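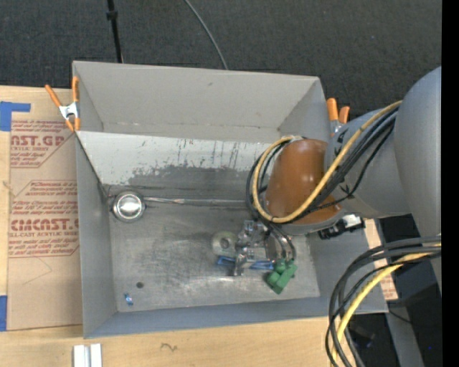 Zinhle Mkhize and Zanele Buthelezi
Kornholm Media Lab, 2 Apr 2022

3.2 Choosing frames for slideshow export

Most slideshow programs treat the length of a slide as a matter of taste and leave it to the user, who has none at one in the morning before a wedding. The default is usually five seconds. We could find no source for this number in any of the manuals we read, although several of them copied it from each other, typing errors included.

We took 584 home slideshows submitted by users of Besine, our test program, and recorded the length of every slide along with the transition that followed it. Users had changed the default length in 138 of them. The rest had left it alone and spent their effort on transitions, the page curl above all. Our earlier paper predicted that the page curl would die out by itself. We withdraw the prediction.

Figure 1 shows a gray bin on a light wooden tabletop, seen from above. Stills were stored at full size and scaled down only at export, a choice we regretted when the disk filled up.

Bovlow, the timing method proposed here, sets the length of each slide from the amount of fine detail in it and from whether a caption is present. A plain picture gets less time and a busy one gets more. Captions add a fixed allowance per word, with a ceiling, which we added after one user pasted in an entire Christmas letter. Transitions are left exactly as the user set them. We tried removing them in an early build and received more mail than the lab has had before or since.

The method of Jacobs, described in Section 2, works from color alone and gives sunsets a very long time on screen. Viewers did not share its enthusiasm. Over 1153 paired viewings, 70 percent preferred the Bovlow version, and most of the others said they could not tell the two apart. One viewer asked whether there was a version with fewer slides. This is outside the scope of the present work, but we have some sympathy.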